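4.2 Task allocation after the change

Before the arm was introduced, kitchen assistants at the Zemholm site handled every plate by hand between the sink and the serving counter. Dakolance, which runs the site, moved racking to the Clultik cell in June and kept the cooking steps with its staff. We observed 123 shifts and logged 3,421 plate transfers. Assistants described less reaching and bending, but also more waiting, as the cell works at a slower pace than a practiced hand.
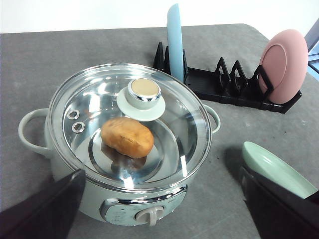
Seven assistants took part in the interviews. Most said that their day had been divided into shorter pieces. They no longer finished a rack from start to end, and several felt that checking the cell was harder to plan than the work it replaced. Supervisors, by contrast, reported that staffing the late shift had become easier. Roughly 158 stoppages were entered in the shift book, and each required an assistant to leave another task. None of this time appeared in the job descriptions, a gap also noted in the earlier Buckley study.

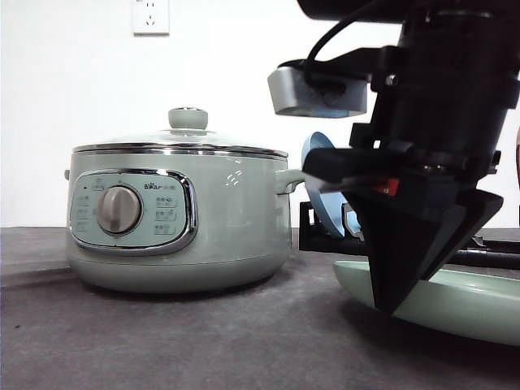 Figure 3. Gripper at the dish rack with a light blue plate; electric cooking pot at left.

Pay grades were not revised during the study period. Two assistants asked for training in restarting the cell, and Dakolance agreed to offer it during paid hours.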